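Review: Uvent arm and gripper, Kiseo open day

I run a small event flower business and spend a lot of the year processing stems. Kiseo had an open day in November for the Uvent, an arm and two-finger gripper they want to sell to florists and packing rooms, so I went to see if it could take any of that work off us. I stayed from opening until a little past lunch.

Kiseo has one long room and most of it is arms on benches. The Uvent station was the one I came for, and I spent most of my visit there. They let people stand close and ask questions between runs.

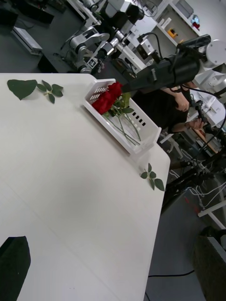

The job they chose was sorting roses, and it's a sensible choice for showing a gripper to people like me. A rose head bruises if you look at it wrong, and the stem gives you very little to hold. Their practice setup was a white plastic basket with slots in the sides and the red roses laid in it at a slant, heads together at one end. I would have liked to see a deeper bucket, the kind we use at work. I asked, and was told the Pevarov software they run handles other containers but each one has to be taught separately. Teaching the basket took them 11 sessions.

Speed is the weak point. One of my staff would do a bunch while the Uvent did a couple of stems. Kiseo says it will get faster. I can only review what I saw, and it was slow.

Crossed stems were what I most wanted to ask about. Ours come out of the box tangled, and pulling the wrong one takes a head off the one beside it.
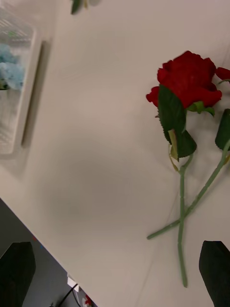

Two artificial roses with their stems crossed on the table.

Artificial stems are more forgiving than fresh ones. They don't snap, they don't have real thorns, and they aren't slippery. Kiseo said fresh trials are planned with a grower but gave no date. I would hold off on any order until those are done.

Setup is the other thing to think about. You need a solid table, clear floor for the cables, and a person trained to run it. Training is four days. The lease they quoted me was $3000 a month with service included, on a seven-month minimum. For comparison, the Prado stem stripper we already own cost less than one month of that and does its single job well.

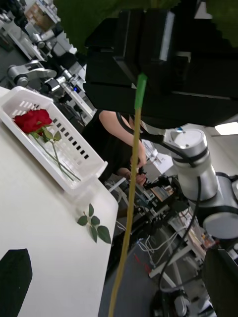 Adaeze Akinola thought I was being too hard on the price. Her view was that a shop should compare the lease to a seasonal hire and leave the stripper out of it, and that a machine willing to start at 4 in the morning before a wedding is worth some money even when it's slow. I take the point about the hours. I still think a seasonal hire can also answer the phone and load the van.

Good points: the staff answered questions directly, the gripper fingers are narrow enough for stem work, and you can stand near it and follow what it's doing. Bad points: slow, every container has to be taught, and no results on fresh flowers yet.

I'd go to the next open day. I wouldn't sign the lease now. If you process a few thousand stems a week and have the floor space, ask them for a trial using your own buckets and your own roses.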